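Kandpal tests the claims that clothing brands print on their labels. Yavuz Tuncer started it after one "lifetime" jacket too many – his lasted until July.

We buy what we test and take no free samples. "Eco" and "premium" mean very little to us until a maker can back them up. 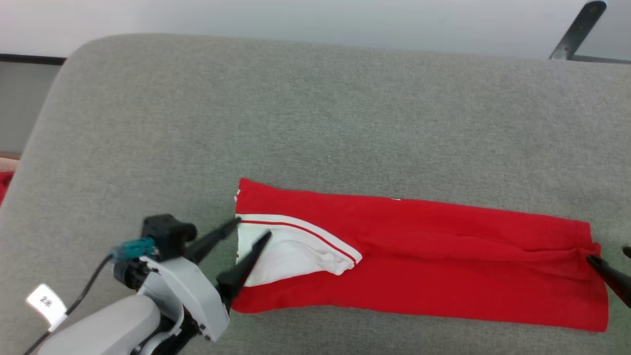

Most can't. Of the 333 claims we have checked, 11 came with proof we would accept. Doubt our results too, and ask for our notes.

Contact Kandpal | © Kandpal | Back to top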